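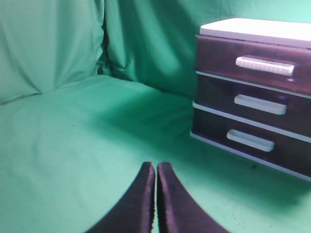 Work diary: drawers

September, ten past six in the evening

Spent most of today on the grasp planner and not much of it on grasping. The drawer task has three drawers and three white handles, and the planner should be able to tell them apart from the wrist view. It gets the top one nearly every time. The middle and bottom ones it swaps, more often when the unit is at an angle to the gripper.

Hae-won thought it was the handle detector. I thought it was the transform from wrist to base. We were both partly right, which took until lunch to find out. The detector is fine on its own. It gives three boxes and sensible scores, with the top handle scoring highest. What goes wrong is afterwards, in my code, where the boxes are sorted by height in the image before the depth is added. With the unit turned, and part of it outside the view, that order can't be trusted once the wrist rolls. I wrote that sort in the spring and had forgotten it was there.

Changed it so each box is projected first and then sorted by height above the table in the base frame. Ran the replay set through it, 487 saved approaches. Swapped labels went from 31 to four. The four left are all cases where the fingers hide the bottom handle and the detector only returns two boxes, so the planner calls the lower one "bottom" when it is the middle. I need to pass through a "not seen" state there. At the moment the message has no room for it. Abdelilah owns the message format and will want to know what else breaks if it changes, so I have written him a list. Stirkano reads it, and so does the logging.

The other thing was the finger mask. The two fingers are always in the wrist view, dark and blurred, and the drawer fronts are dark as well. Against the green cloth the mask is clean. Over the maroon it leaks, and bits of drawer front get thrown away as gripper. I tried a fixed mask for each opening width in place of the colour one. It is cruder but it doesn't leak. With the fingers almost closed it covers the tips properly and leaves the drawers alone. I have made it the default on my branch only.

Planning time is still too long. The slow cases take up to 696 ms and I would like 200. Most of that is collision checking against the cloth backdrop, which the depth map turns into a lumpy wall, creases and all. Hae-won suggested we fit planes and drop the rest. I said I would try it but didn't get to it.

Merged the sorting fix at half past four. Khumalo is still on the old build and can stay there until the message question is settled.

Tomorrow: planes for the backdrop, then the "not seen" state if Abdelilah has answered. Also rename sort_boxes, as it no longer sorts boxes.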